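Orutden Kids
Search Search articles Go
We use cookies to remember your settings. OK / Manage

Sorting: How to Put Things in Groups
By Tsung-han Kong
Tuesday

Think about the last time you put away clean socks. You probably looked at each one, found the one that matched, and put the pair in a drawer. That is sorting. To sort means to put things into groups so that the things in each group are alike in some way.

People sort all day long. Forks go in one part of the drawer and spoons go in another. At the Latton library, the books about animals have their own shelf. Mail carriers sort letters by street.

What is a sorting rule?

A sorting rule tells you which group a thing belongs in. "Red ones go here" is a rule. "Big ones go here" is a rule too. Before you start, say your rule out loud. If a friend can follow it without asking you anything, it is a good rule.

Some things are easy to sort in only one way. Foam cubes are a good place to begin. When the cubes all have the same shape, you can forget about shape and just look at color.

Two bins means two groups. With cubes in yellow, purple, light blue, pink-red, orange and green, there are more colors than bins, so each bin has to take more than one color. One rule could be "yellow, orange and pink-red in the pink bin, and all the other colors in the blue bin." Painters call the first group warm colors and the second group cool colors, although some people argue about where green and purple belong.

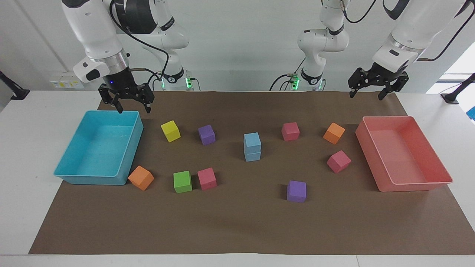 Try it at home

You need some blocks, buttons or crayons and two boxes. Ask before you take buttons from a sewing kit.

1. Spread everything out on a table or a mat so you can see each piece.
2. Put one box on each side.
3. Choose a rule and say it.
4. Pick up one piece at a time and put it in the box where it belongs.
5. Check both boxes. If a piece is in the wrong one, move it.

Now tip everything out and use a new rule. Buttons can be sorted by how many holes they have. Crayons can be sorted by length — long ones and short ones.

What if something fits both groups?

This happens a lot. A button might be half red and half blue. You can change your rule, or you can add a box for the pieces that don't fit. Grown-ups often label that box "other."

Words to know

Sort: to put things into groups
Rule: what you use to decide
Group: things that go together

Get our newsletter for families, once a month. Enter your email Sign up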